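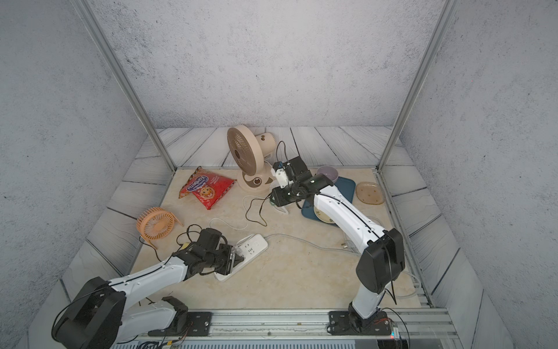
A reader in Grarnside asks why the wind feels cold if it is only air that moves. This is a very good question, and many adults do not know the answer.

## Air is not empty

Air is made of very small pieces called molecules. They are too small to see, even with a strong magnifying glass. They fly in all directions and hit your skin all the time. You don't feel the hits one by one, but you feel it when many of them come from the same side. Then we say there is wind.

## Your little warm coat

Your body is warm inside. It warms the air that is next to your skin, so you always carry a thin coat of warm air with you. When the air is still, the coat stays. When the wind comes, it pushes the coat away and brings new, cooler air. Your body must warm this new air too, and then it is also pushed away. Your skin loses heat faster, and you feel cold.

A fan does the same thing in a room. It doesn't make the air colder. If you leave a fan on in a closed room where there are no people, the room will even become a tiny bit warmer, from the motor.

## Water helps

Now wet the back of one hand and keep the other hand dry. Blow on both. The wet hand feels much colder! Water needs heat to turn into vapor, and it takes this heat from your skin. We call this evaporation. Sweat works in this way -- it is your body's own cooling water.

## Try it at home

You need 2 thermometers, a piece of wet cotton and a fan. Ask an adult to turn on the fan.

1. Leave the thermometers in the room until they show the same number.
2. Put the wet cotton on the end of one thermometer. Leave the other one dry.
3. Let the fan blow on both, and wait.

The wet one will go down. The dry one will stay almost the same -- a thermometer has no warm body inside, so the wind has no heat to take from it. In very damp weather the difference is small, and you can try again on a dry day in March.

Never put your fingers or a pencil into a fan.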